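This site uses cookies to improve your experience. By continuing to browse you agree to our cookie policy. Accept | Manage settings

Speaker notes - "What the second arm really costs"

(Start slow, let people sit down.)

Okay, so I had 35 minutes on this slot and they cut me down, so I'm skipping the history bit. You all know why you're here. You've got a budget form due in February and someone upstairs wants a robot line on it.

I run the equipment money at Gastlow. When we first priced a two-arm setup I put in one number, the quote from Hustance, and I was so proud of it! One line, very clean. Then the extras started coming in and I had to go back and ask for more, which is not a fun meeting.

(Next slide. Leave it up while I talk.) 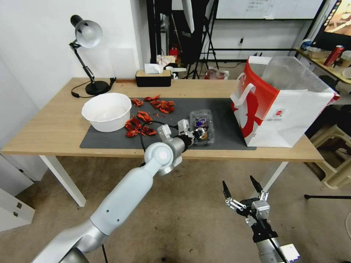
Table cleanup task: bowl, shells, clamshell container, shopping bag

Look at the work first, before you look at any catalog. Crayfish shells, all curled up and odd shapes. A clear plastic container. A paper bag with a plastic liner. If your quote was built on picking up nice square blocks, ask for a new quote. We did, and the gripper line changed completely.

Now the boring stuff that I love. Mats. Finger pads. Cables - please budget for cables, they run along the arms and they take a beating. We put $1,000 a year against small parts and the first year we spent $1,701. I keep that one on the slide because people remember it.

(Pause here for the groan.)

Software next. We went with Rostemix on a yearly seat and bought 4 seats, and I'd buy fewer if I did it over. Saber was cheaper up front but the support hours were extra, so read that page twice. I'm not telling you which to pick, your people will have opinions.

And room! Put the table, the lights, the side desk and the monitor on your floor plan before you sign anything. Cleaning too - food tasks mean you want a line for wipes, bags and somebody's time.

(If running late, jump to the worksheet.)

Worksheet is in the handout, second page. Fill in the parts line first and the arm price last. Questions after the coffee, I'll be by the door.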